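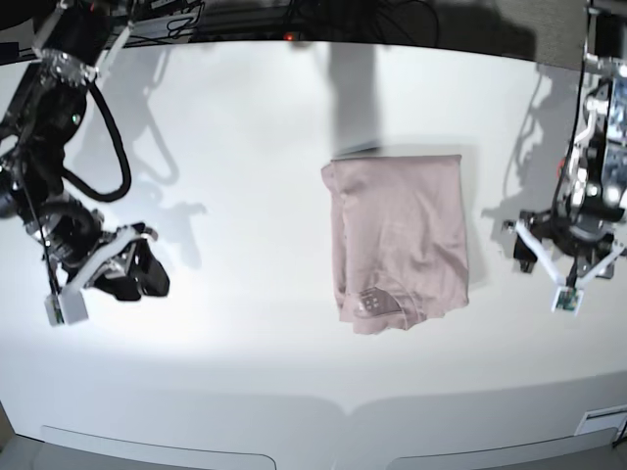

*Urrego tee in pale pink, folded, with the small block print near the bottom.*

# Urrego Tee, Pale Pink

The Urrego is a plain everyday shirt from Latadby with one dark print on it, a small block design in grayish brown. The rest is left alone. It comes in pale pink only until February, when the next color goes up.

## Fit and fabric

The cloth is a midweight cotton jersey, soft from the first wear. The cut is straight through the body and a little long. If you are between sizes, take the smaller one — the sleeves have plenty of room.

- Fabric: 100% cotton jersey
- Neck: ribbed crew, taped inside
- Sizes: XS to XXL
- Item number: 3000
- Made in our Buder workroom

## Washing

Machine wash cold with like colors. Turn the shirt inside out to protect the print. Tumble dry low or hang. Do not iron over the print, and do not bleach.

Expect a small amount of shrinkage in length after the first wash. The size chart already allows for it.

## Folding

Jersey creases easily and the Urrego is no exception. Lay it face down, bring both sides in, then fold it up from the hem. Smooth it once with a flat hand. Wrinkles from shipping drop out if the shirt hangs overnight.

## Ordering

Orders placed before 11 a.m. go out the same day. Delivery takes 3 working days within the state. Orders of two or more ship free.

Exchanges are free for unworn shirts with the tag on. Put the packing slip back in the bag and write the size you want on it. For shop and wholesale orders, write to Nayeli Nina at the Fatance store desk — she also keeps the list for restock notices.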